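Why I stopped buying paper towels, and why offices should too

March 4, 2022

For years I got through a roll of kitchen paper every few days and never gave it a thought. It was on the shopping list next to milk and bread. Then one November I added up the receipts and found I had spent more on paper than on tea, and I drink a lot of tea.

Cloths do the same job. A decent one can be washed some 100 times before it goes thin, and after that it can still clean a bike or a boot. I keep six in the drawer and wash them with the towels at 65 degrees. The habit took a fortnight to learn. 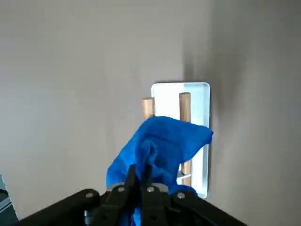 The usual objection is hygiene, and it deserves a proper reply. A cloth left in a heap by the sink for a week is a bad thing to wipe a plate with. The answer is to change it daily and hang it up between uses. People managed this for a long time before the paper roll came along.

Workplaces are a harder case. At Hirnness, where I worked until last year, the kitchen cupboard held enough paper for a small hotel, and the bill for it came to more than 2000 pounds. The Stodov office tried cloths and gave up within a month. The reason was dull – there was no bin for the used ones, so they ended up on the draining board and then in the rubbish.
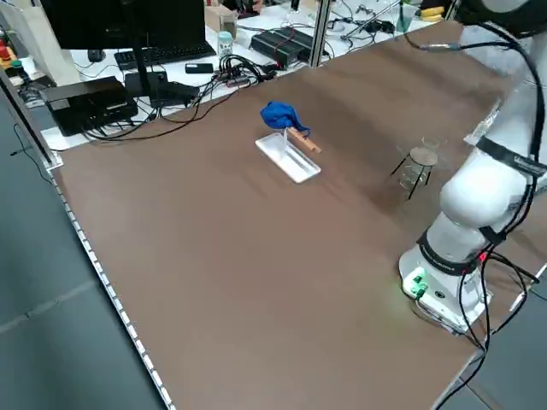
A bin with a lid would have fixed that, along with one line in the cleaning contract. Managers like to put up posters asking staff to care more. I would sooner they bought the bin. Most of us will do the less wasteful thing if it is within arm's reach, and I include myself in that. My own drawer only works because it is the one under the kettle.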